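Ticket: cable slack and bench clearance on picking cell 2
Project: Terner
Status: Closed, follow-up in January
Opened: 10/22/26
Category: Safe working practice / cable management
Priority: Medium

Reported problem

Cell 2 went into a protective stop three times in one shift, each time with the arm low over the bin. The log gave a joint torque warning on the wrist, then the stop. No damage to the gripper and no dropped items. The operator cleared the stop from the pendant and carried on after the first two. After the third the cell was taken out of use and this ticket raised.

First note on that: the house rule is one reset, then a ticket. A second stop with the same code in the same shift means the cell is locked off until someone has looked at it. The rule is on the Reken sheet by the door and it applies to trial work as well as production.

Checks made

Payload setting. Correct for the gripper fitted. No change.

Bin position. Measured against the taught corner points and found 8 mm out towards the base. Moved back and clamps retightened. Ran the empty-bin routine and the warning still came up on the deepest reach, so this was a fault but not the whole fault.

Speed. Cell was running at 80 per cent. Our limit for any run with the guard door open and someone at the pendant is the reduced speed mode, whatever the override slider says. The mode switch was in the right place, so the slider figure had no effect. Slider set down to 15 anyway so that nobody gets a surprise when the mode is changed.

Cable run. The gripper lines had been tied too close to the wrist. On a long reach with the wrist turned, the bundle came up tight before the joint reached its own limit. Cut the last tie and turned the wrist through its full range by hand jog, watching the bundle the whole way. The warning did not come back.

Fix

Re-dressed the lines with a longer loop at the wrist and a new fixing point further up the arm. The loop has to be long enough for the full turn and short enough not to drop into the bin. Those two pull against each other and there is no single length that suits every gripper, so it must be checked again at each gripper change.

Ran 45 picks on mixed items at reduced speed with no stops. 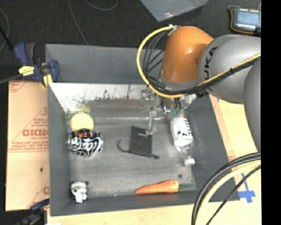

Arex asked whether the loop length could be written into the build drawing. We would sooner not put a fixed number there. The drawing now says "check through full wrist range, both directions, at lowest reach" and has a box to initial.

Rules confirmed or changed as a result

1. One reset only. Same code again in the same shift, lock off and raise a ticket.

2. After any gripper change, jog the wrist through its full range at reduced speed before running a program. Do this at the lowest point of the bin, as well as at home position.

3. Clamps are checked by hand at the start of each shift. If the bin has moved, re-check the corner points before picking.

4. Cables that cross the bench are to be kept out of the arm's path. Tape is fine for marking a position but does not count as a fixing.

5. Pendant goes back on its hook when not in the hand.

Open items

Mazandarani cell uses the same gripper and was built from the same drawing — needs the same check before its next run. Locked off until then.

Rule 2 to be added to the induction sheet.

Review the wrist loop for wear in January and log the result under this ticket number.

Closed by cell support.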